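2 de maio de 2024

Fui ontem à sessão da Gusuter, aquela do filme mudo com orquestra ao vivo de que toda a gente fala há semanas. Paguei 70 euros por dois bilhetes e ainda não decidi se me arrependo.

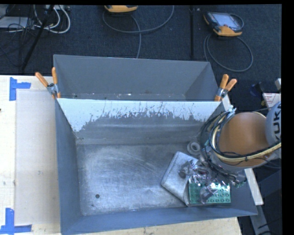
No intervalo, uma voz na fila do bar garantia que o cinema sozinho já não chega, que as pessoas só saem de casa se houver gente de carne e osso em cima do palco. Fiquei a remoer aquilo o resto da noite. Na sala ao lado passava um filme sem orquestra nenhuma e havia fila até à porta. Se calhar as pessoas saem de casa por um bom filme, mas isso não se põe num cartaz.

A orquestra tocou bem, não digo que não. O problema é que tocou sempre. Há uma cena, a da carta, em que a protagonista fica parada à janela e não precisa de nada, e lá vieram as cordas explicar-me que ela estava triste. Eu já tinha percebido. Na cena da perseguição, pelo contrário, o percussionista adiantou-se e o chapéu caiu já depois do prato. Metade da plateia riu-se e a outra metade olhou para o maestro.

O programa dizia que a sala Killton tem 427 lugares e que estava esgotada. Na minha fila havia cadeiras vazias dos dois lados, e à minha frente estendi as pernas sem incomodar ninguém. Esgotada para quem? Convites, suponho. Também dizia «experiência imersiva», duas vezes na mesma página, e trazia um texto do patrocinador, a Kerekes, maior do que a ficha técnica do filme. O nome do operador de câmara não aparecia em lado nenhum.

Começou com 10 minutos de atraso, por causa dos discursos. Houve um agradecimento a Stoldale, onde o espetáculo se estreou, e a promessa de uma nova sessão em julho, ao ar livre, com coro. Coro, num filme mudo. Bati palmas por educação.

O que me custa é que gostei de partes. Quando o órgão entrou sozinho, no último rolo, com o resto dos músicos calados, senti um arrepio a sério e esqueci-me do preço, do joelho e do senhor atrás de mim a desembrulhar rebuçados. Durou pouco. Depois voltaram todos para o final em grande, e o público levantou-se antes de acabarem os créditos, não sei se para aplaudir se para chegar primeiro ao parque de estacionamento.

Em casa procurei o filme sem música e vi o início, de pijama, com o som desligado. A cena da carta aguenta-se perfeitamente. Adormeci antes da perseguição, por isso sobre essa não me pronuncio. Amanhã vejo o resto, se a ligação deixar, e guardo o programa na gaveta com os outros.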